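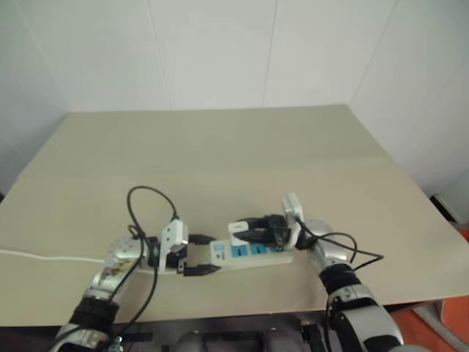
August, 7:40 in the morning, Tivbridge workshop

Second day on the match ball rig, and I want to get yesterday down before the coffee wears off and I start remembering it kinder than it was. The Anura balls came in pumped to whatever the courier thought was fun, so Rosine and I let them all rest overnight and then brought each one up to the same pressure with the good gauge (the one with the green tape, please, not the other one). The pump and the logger both want mains power, so anyone working at the beige table should use the white strip with the three light-blue sockets, and please leave the third socket for the scale. I had the scale on battery for the first half of the afternoon and it drifted, and I had to weigh everything over again, which I did with fairly bad grace.

Now the kicks. Pieter has the leg swinging properly again after he swapped the bearing, and it is a lovely thing to hear, hardly any rattle at all! We ran 200 strikes on the Anura and the same on the old Stulis training ball that the academy has been using since before I came. The plan was to go on to the wet strikes after lunch, but the logger filled up at strike 401, the first wet one, so that's all there is. I've cleared it and set it to write over to the shared drive as it goes. Jacobus, if you find a folder with a silly name, it's mine, leave it be for now.

What I notice so far, and this is only me looking at the plots with my chin in my hand: the Anura leaves the boot a touch quicker and the spread is tighter, but on the low, flat strikes it wobbles late in a way the Stulis doesn't. Fabrice says the first-team keepers have been grumbling about exactly this since preseason started, a ball that sits up nicely and then ducks at the last moment. I'd like to believe the keepers, they are nice men and they are paid to notice, but I'd also like to see it with the panels turned. We had the valve facing the boot every single time yesterday. It may be nothing more than one seam catching the air.

So today: same pressure, same swing, valve facing up for the first half and away from the boot for the second. I've chalked a little arrow on each ball. Zanele is bringing down ball 609 from the match-day store, the one that was pulled at halftime for going soft, and I'd love to have it on the bench before anybody squeezes it any more than it has been squeezed already. If it's the valve I'll be cross, and if it's the bladder then we need to write to Pillay, who supplied that batch, and ask for the paperwork.

Small things. The net behind the target has a hole low on the left, and a ball went through it and behind the lockers (14 minutes to get it out, with a broom and Pieter's long arms). I've tied it with boot laces for now. The boot on the rig is starting to lift at the toe, so somebody should glue it tonight and leave it clamped.

10:15 — Valve-up strikes started. The first few look calmer on the low ones, but Rosine thinks we dropped a little pressure between balls, so we've stopped to check the hose fitting before going on.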